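원목 조리대의 일상 관리와 오일 보수 안내
생활관리 자료실 | 2021년 6월 5일

본 안내문은 원목 상판을 사용하는 가정을 대상으로 세척, 건조, 오일 도포 및 부분 보수의 기준을 정리한 것입니다. 제조사의 관리 지침이 별도로 있는 경우에는 해당 지침을 우선 적용하시기 바랍니다.
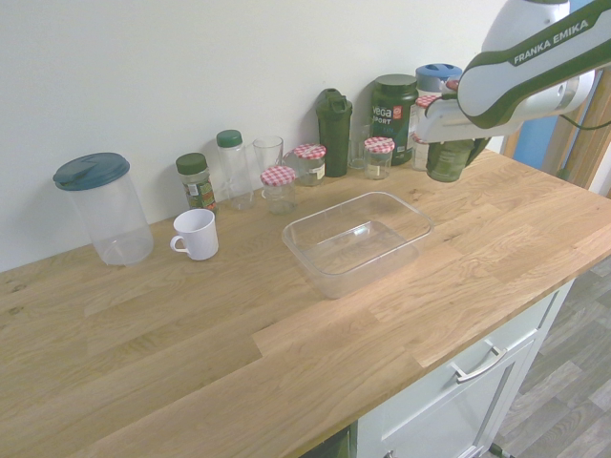
나뭇결이 드러나는 목재 표면
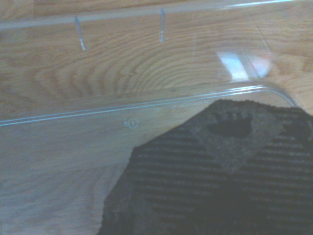
호비타 세라노 님은 지난 안내에 대하여, 오일을 바른 다음 날에도 표면이 끈적거려 물건을 올려놓을 수 없었다는 의견을 보내 주셨습니다. 세라노 님은 남은 오일을 닦아내지 않고 그대로 두었다고 하였으며, 닦아내는 시점을 명시해 달라고 요청하였습니다. 이에 따라 아래 도포 절차를 보완하였습니다.

1. 일상 세척
중성세제를 소량 푼 미지근한 물에 부드러운 천을 적셔 꼭 짠 뒤 결 방향으로 닦습니다. 이어서 깨끗한 물로 헹군 천으로 세제를 닦아내고 마른 천으로 물기를 제거합니다. 철 수세미, 염소계 표백제, 연마제가 든 세정제는 사용하지 않습니다. 물을 상판에 직접 붓는 것도 삼가시기 바랍니다.

2. 얼룩 처리
커피나 차의 얼룩에는 베이킹소다를 물에 개어 바르고 5분 후 닦아냅니다. 눈에 띄지 않는 곳에서 변색 여부를 먼저 확인하십시오. 철제 용기로 생긴 검은 얼룩은 목재의 타닌 성분이 철분과 반응한 것으로, 세제만으로는 잘 지워지지 않습니다. 이 경우 4항의 부분 연마를 검토합니다.

3. 오일 도포
바니시나 우레탄으로 마감된 상판은 본 절차의 대상이 아닙니다. 오일 마감 상판은 물방울을 떨어뜨렸을 때 맺히지 않고 스며들면 다시 도포할 시기로 봅니다.
도포 전날 세척을 마치고 하룻밤 건조합니다. 식품 접촉용 미네랄 오일을 천에 묻혀 결을 따라 얇게 펴 바르고 20분간 둔 다음, 표면에 남은 오일을 마른 천으로 완전히 닦아냅니다. 손으로 쓸어 보아 묻어나는 것이 있으면 천을 바꾸어 한 번 더 닦습니다. 이음매와 개수대 주변, 상판 끝의 절단면은 수분 흡수가 빠르므로 한 차례 더 바릅니다.
아마인유 등 건성유를 사용한 천은 자연 발화의 위험이 있습니다. 뭉쳐 두지 말고 물에 충분히 적신 뒤 뚜껑 있는 금속 용기에 넣어 지역의 배출 기준에 따라 처리하십시오.

4. 부분 연마
얕은 흠집은 220번 사포로 결 방향을 따라 가볍게 문지르고, 마무리는 300번대 사포로 합니다. 한곳만 깊게 갈면 움푹한 자국이 남으므로 주변까지 넓게 작업합니다. 분진을 모두 닦아낸 후 3항에 따라 오일을 바릅니다.

5. 계절별 유의 사항
난방을 시작하는 12월에는 실내가 건조해져 이음매가 벌어질 수 있습니다. 난방기의 온풍이 상판에 직접 닿지 않도록 하고, 벌어진 틈에 물이 고이지 않게 관리하십시오. 틈이 계속 넓어지거나 상판이 휘는 경우에는 직접 메우지 말고 시공업체에 점검을 의뢰하시기 바랍니다.

문의 시에는 상판의 수종과 마감 방식, 마지막 도포 시기를 함께 기재하여 주십시오.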